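# Setting up a drinks-pouring test for a two-finger gripper

Updated May 23, 2022

People ask whether a robot arm can pour a drink yet. The fair answer is sometimes, on a tidy table. This page covers how to lay out the table so that your results mean something.

## What you need

- a plastic bottle with a screw cap, part full
- plastic cups in different colours
- a plain white table against a pale wall
- a wrist camera

## Steps

1. Wipe the table and check the light is even.
2. Stand the cups at the back, upright, with room for the open fingers to come in from the front.
3. Put the bottle nearer the arm. Leave the cap on for the grasping runs.
4. Open the gripper fully and bring it in low, then save a wrist view of the bottle and another of the cups.
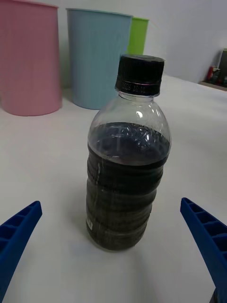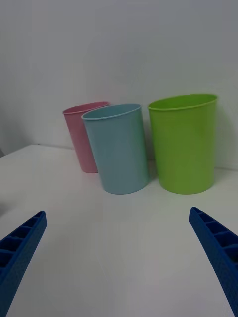

5. Close on the body of the bottle, lift it a little and hold. If it slips, lower it and try again with more force.
6. Move the cups between runs. Arnar Laxdal left his in one place for 345 runs and had to throw the lot away.
7. Only then take the cap off and try a pour, with a tray under everything.

## What to expect

Grasping is the easy part. Dark liquid helps, as the camera picks it out well against white. Clear plastic is harder, and an arm that does well with a part-full bottle may miss an empty one.

Unscrewing a cap needs a second arm or a clamp. Shiela Fajardo uses a clamp - slower, but it holds. For now I would trust an arm to fetch a closed bottle, and still pour for guests myself.

Log every run, including the ones you stop by hand.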